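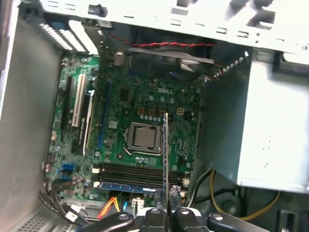 Inside a desktop PC with a Dell motherboard.

Prollura: The Complete Companion (Okard, hardback, 300 pages)

I've watched Prollura all the way through more times than I'd like to admit, and I still learned something from nearly every chapter of this book. It's a proper guide to the anime and the manga together, with entries on all the main characters, the seven kingdoms (Hanard gets the longest chapter, quite right too!) and the whole muddled history of the Salt War.

The best part by far is the section on the Tide Queen. The anime makes her look like a plain old villain until the last few episodes, but the manga drops hints from the start, and the book sets them out chapter by chapter so you can go back and find them. I'd missed the bit with the bell completely. There are over 50 pages of early sketches as well - her first design had antlers, and I rather wish they'd kept them.

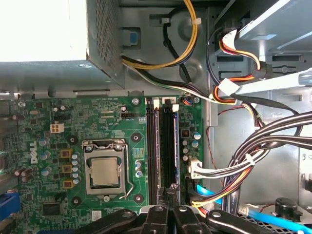

Photo: So

A few grumbles. The index is thin, and the entry for the Drowned Choir sends you to page 813, which would be a good trick in a book this size. The dub names are only given in a list at the back, so if you've never seen the subtitled version you'll be flicking to and fro a lot. And it spoils the ending on page 7, so please finish the series first.

The binding is lovely though, it lies flat on the table, and the fold-out map of Hanard has all the ferry routes on it. Mine is already on the wall. I'm hoping Okard do a second one for the films.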